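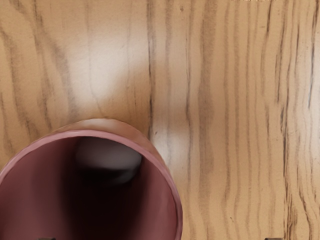

Pink cup, wood grain.

I have been trying to quit a gym in Momthorpe since February. I don't mean this in the motivational sense, where I keep quitting and then rediscovering my inner fire. I mean I would like them to stop taking my money, and they would like to keep taking it, and so far they are the ones with the stronger grip.

The gym is called Lemaire. I joined because it is on Truncombe Street, between the pharmacy and the place that does keys, and I figured I'd walk past it so often that guilt would do the rest. Guilt did do some of it. I went for a while. I learned to use the rowing machine, and I learned that the man on the next rowing machine will always go faster if you look at his screen. Then my hours changed and I stopped, and I thought, like a grown adult, that I'd better cancel.

You can join Lemaire on your phone in the time it takes to eat a banana. To leave, you need a form. The form is not on the website. The website has a page called "Leaving us?" with a sad tree on it and a phone number, and the phone number plays you a panpipe version of something I nearly recognized. On my first try I was told to hold, then told that membership questions were handled at the front desk. The front desk told me membership questions were handled by phone.

I went back and got a different person at the desk, who opened a drawer and took out the form as if it had been there all along. It wanted my member number, which is 2326, and my reason for leaving. There were boxes for moving away, injury, and "other," with one short line after "other." I wrote "don't come." The form also said it had to be mailed, on paper, to an office in Morier, 48 days before the next billing date. My billing date comes every month, so I spent an evening with a calendar working out how a person gets 48 days ahead of something that happens every 30. I think the answer is that you pay twice more and try not to dwell on it.

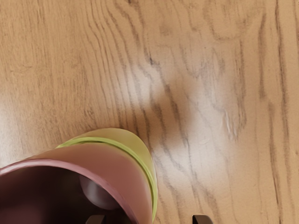

Can't you just stop the payment at the bank?
You can, but the gym may say you still owe the money under the contract, so it's smarter to send the written notice first and keep a copy.

I sent the form. I kept a copy. I also paid extra for a tracking number, and then checked it more often than I ever checked on any package I wanted. It sat in a sorting center, it moved to a second sorting center, and it was signed for in Morier at 7:11 in the morning. Or the tracking page said "711," with no colon, and I have decided that's a time and not the number of forms they got that day.

Two weeks later an email came. It thanked me for my feedback and offered me a free month. I wrote back and said no thank you, I'd like the free month to be one where I'm not a member. The reply to that was a survey. I gave the rowing machines a good score because none of this was their fault.

My sister-in-law says I should have told them I was moving abroad. My neighbor says I should have told them I was dead, which I looked into, and that has its own form.

Anyway, the last payment is supposed to come out this month. I still have the key tag on my keys, and I'm told I have to return it in person or pay a 2 dollar fee. I'm paying the fee.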